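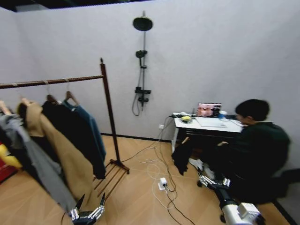 Gergely Dudás wants to know first of all whether you're planning in the camera frame or the base frame, and he says he won't guess until somebody tells him. Fair enough, so I've edited the post to say so. Base frame, with the head camera transformed in every cycle.

Grasp planner picks the garment behind the one I asked for
Posted by Tayla Baxter, 18 Apr 2021

We have a two-handed setup with a head camera, and the job is to take a named garment off a rail. Perception is Sernodix, planning is Groltuvel, and I write the glue in between, which is where I assume the fault lives.

The rail has four things on it, among them a beige coat with a bulky collar, a black garment and a teal jacket next to the upright post. If I ask for the teal one, life is good. If I ask for the black one, the planner returns a grasp pose on the coat about as often as it returns the right one. The segmentation mask looks fine when I overlay it on the colour picture. The mask is black garment, the whole black garment and nothing but. The pose then lands somewhere in the coat's collar with a confidence score that I can only call smug.

Things I've tried:
Raising the minimum cluster size from 244 points to 563. No change, except that it now sometimes finds no garments at all.
Turning the collision padding up to 5 cm. It then refuses to plan anything, on the grounds that clothes touch each other.
Restarting. Yes, properly.

The depth image and the colour image come from the same head unit. What am I missing?

Llinos Gwilliam

Black cloth is horrible for most depth sensors. Very little comes back, so your mask is lovely and the depth underneath it is mostly holes. I'd bet Groltuvel is being handed a cloud with a hole in it and a hole-filling step is patching it with whatever is next door, and next door is a big pale coat that returns depth beautifully. The teal jacket works because it has real points of its own.

Easy to check. Save the cloud after masking but before filling and count what's left. On ours a healthy garment gives well over 2,000 points and a black one gives a sad little fringe round the edges. If you see the fringe, do this:

Turn off hole filling for anything that goes to the grasp planner. Keep it for the collision map if you like.
Apply the mask again after filtering, as well as before. A surprising number of pipelines mask once, then smooth, and the smoothing drags the neighbours back in.
Plan on the hanger instead of the cloth. Where the wooden hanger shows at the top it will give you decent depth, and the hook tells you which bit of rail you're dealing with. The cloth can then hang there being as black as it pleases.

Put your minimum cluster size back to 244 while you're at it. 563 was punishing the one garment that could least afford it.

Romana Kollár

Have you updated the drivers? Mine did something like this and I updated the drivers and it did something else.

Ea Damgaard

Llinos is probably right about the depth, but check your timestamps too. If the head moves at all between the colour picture and the depth picture, the mask gets projected a few centimetres along the rail, and on a rail a few centimetres is a different coat. Sernodix stamps its masks when it finishes thinking, and the picture was taken well before that. You want the stamp of the original picture passed through to the transform lookup. There's a setting for it, off by default, under a name I have to look up every time.

A quick test is to hold the head still for several seconds before asking. If the black one suddenly works, it's timing. If it still goes for the collar, it's the holes.

Padding won't help with either. For cloth I let the fingers touch the neighbours and only treat the post and the rail as solid - otherwise you'll be waiting until September for a valid plan.

Tayla Baxter

Held the head still, still went for the collar. Saved the cloud, and there was the fringe, exactly as advertised. Masking again after the filter has stopped it picking the coat. It now reports no grasp found for the black one, so the hanger is next. Drivers were up to date, Romana, but thank you.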